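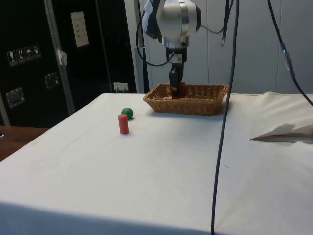
Figure 2. Toy sorting layout with the wicker basket at the back of the table and two items, a green ball and a red cylinder, still on the cloth.

3.2 Basket and small items

The sorting task uses a shallow rectangular basket placed toward the back edge of a table with a white cloth over it. We chose wicker over a plastic bin after early trials at the Plendau site, where items dropped into a hard bin often bounced out again. The flared rim of the basket also leaves a little room for error at the sides.

Items are small and plain in color - mostly balls and blocks - and come from a set of 28. A trial begins with the items spread over the cloth and ends when all of them are in the basket or two minutes have passed. Balls are the harder case, as they roll on any wrinkle in the cloth (Figure 2). Kováčik and Hrnčiar smoothed the cloth between sessions but did not iron or pin it. Over September we logged almost 1000 trials with this layout. Trials in which an item left the table were kept and marked as incomplete.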